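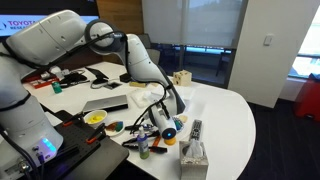
Stukero Two-Way Baby and Pet Gate

A pressure-fit gate for doorways, hallways and the foot of the stairs, with a separate small door for a cat or a small dog. It is meant for homes where a baby and a pet share the same rooms and you want to decide who goes where.

Price: £132
Stock: available, sent from our Miltstead warehouse
Colours: white, grey
Made by: Stukero

What it does

The main gate opens in both directions and closes behind you. It will also stay open if you push it past a right angle, which is handy when you are carrying shopping or a car seat through. The handle works with one hand. You slide the catch back with your thumb and lift the gate slightly at the same time. Most adults get used to it in a day or so. Visitors usually need showing.

The small pet door is at the bottom of the gate, on the hinge side. It has its own lock with three settings: open both ways, open one way only, or shut. The one-way setting lets a pet leave the nursery but not come back in, and many of our customers use it at nap time.

Please measure your pet before ordering. The door suits most cats and small dogs such as pugs, dachshunds and small terriers. Broad-chested dogs can be a tight fit even when they are light, so go by the chest and shoulders and ignore the weight. If you are not sure, the Dredex gate on our website is the same height with a larger pet door, but it has to be screwed to the wall.

The pet door should be locked shut once your baby is crawling. A crawling baby can put their head and arms through an open pet door. Once it is locked, the door cannot be opened from the floor on either side.

Fitting

The gate is held in place by four pressure pads, one at each corner. No drilling is needed for a doorway or hallway. Stand the gate in the opening, turn the four wheels by hand until the pads touch the wall, then tighten each one a little at a time with the spanner supplied. The gap at the catch will look too wide when you first stand the gate up. It closes as the pads are tightened, so please don't return the gate as bent before you have done this.

Wall cups are included and we recommend using them. They can be fixed with screws or with the sticky pads in the box. On wallpaper, use screws. The sticky pads hold the paper, and the paper may not hold the wall.

Do not use this gate at the top of a staircase. There is a bar across the bottom which can be a trip hazard, and a pressure-fit gate should not be relied on above a drop. For the top of the stairs look at the Carvalho screw-fit gate, which has no bottom bar.

If you have skirting boards, the lower pads press against the board and the upper pads against the wall, so the lower ones will need fewer turns. Deep skirting is fine as long as the gate stands upright. Check it with a spirit level if you have one.

Extensions

Extension pieces are sold separately in two sizes, narrow and wide. You can use up to 2 on one gate, one on each side. Please don't put both on the same side, as the gate will sag at the catch. The product leaflet has a chart showing which pieces you need for your opening. Measure at the top and the bottom of the opening and go by the smaller figure.

Getting your pet used to it

It helps to put the gate up some weeks before the baby arrives. If it goes up on the same day, a dog may link the two. Leave it propped open for the first few days, then start closing it for short periods while you are on the other side and in sight.

For the pet door, leave it fully open at first and put a treat or the food bowl on the far side. Cats tend to work it out by themselves, usually when you are not looking. Dogs may need the flap held up for them a few times. If your pet doesn't like the click of the flap, there is a strip of soft felt in the bag with the spanner which sticks along the edge and quietens it.

A gate is no substitute for keeping an eye on things. Don't leave a baby and a pet alone together, however gentle the pet is.

Cleaning and care

Wipe with a damp cloth and a little washing-up liquid. Do not use bleach, as it turns the catch yellow. The pet door lifts out for cleaning when it is set to open both ways. Check all four pads once a week and tighten any that have moved. Heavy dogs that lean on the gate will loosen it faster.

In the box

Gate with pet door fitted
Four pressure pads and wheels
Four wall cups, screws and sticky pads
Spanner
Felt strip
Leaflet

Delivery and returns

Standard delivery is free. The box is long and won't go through a letterbox or into most parcel lockers, so please choose an address where someone will be in. Unused gates can be returned in their box for a refund. Gates with marks on the pads count as used, but we will still take them back if there is a fault. The guarantee is for 2 years and covers the catch, hinges and pet door. It does not cover chewing.

Spare pads, cups and catches are kept in stock and can be ordered by phone or email.

Questions about size or fitting go to Yi-an Choo in customer service. A photo of the opening with a tape measure held across it is very useful.

Page last updated Wednesday, May 22, 2019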